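My mother has been living with dementia for a while now, and the question I hear most from her is what day it is. So in January I bought her a Khokhar day clock, the big kind that spells out the day and the part of the day in plain words. I've had time to get annoyed with it and then fond of it, so I figured I'd write it up.

## Setting it up

You plug it in, pick a language, and it asks for the time zone. That took me about as long as making tea. The reminders were another story! They're buried 3 menus down, and the remote has tiny rubber buttons that I kept pressing twice. There's a phone app you can use instead (it's made by Zalolora, not the clock people, and it looks it), and once I gave up on the remote I got the pill reminders in pretty fast.

One tip – set the morning reminder a little later than you think you need. I had ours go off at 9 and Mom was usually still in her robe looking for her slippers, so she'd dismiss it and forget. Half an hour later works much better for us.
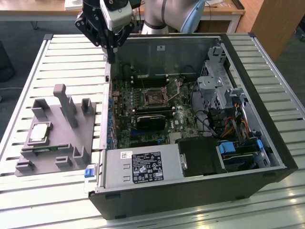
## What it's like to live with

The screen is the best part. The letters are huge and she can read them from her armchair without her glasses. "Now it's Tuesday morning" is so much more use to her than a dial, and I've caught her reading it out loud to the cat. She still asks me what day it is, by the way. She asks less, and sometimes she asks and then answers herself, which I'll take.

The night dimming is good but not perfect. On the lowest setting it still threw a bluish glow across her bedroom, and she got up at 2 in the morning thinking it was the TV. We moved it to the dresser facing the door and that was the end of it.

The alarm sound I could do without. It's a sort of chirp, and there are only a couple of choices. You can record your own voice, though, and I'd go straight to that. My sister recorded "Mom, time for lunch" and it gets a reply every single day.

My friend Barbara Brzozowska has the Grollasska one for her husband. It's cheaper and the frame is nicer, but it lost its settings whenever the power blinked, and out where she lives in Skerstead that's often. Ours has a backup battery and came through an outage in the last storm with everything still in it. The memory is supposed to hold up to 2000 reminders. I have five. 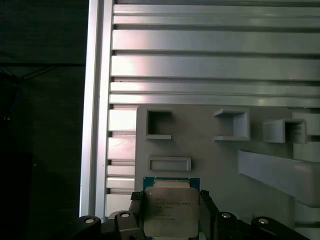
*Processor in the gripper, metal side showing.*

## Would I buy it again?

Yes, with some grumbling about the remote. If your parent is in the earlier stages and still reads comfortably, I think it's money well spent. If reading has gotten hard, try the voice messages before you decide, and keep the box in case you need to send it back. I wish the cord were longer, too. Ours runs off an extension behind the bookcase.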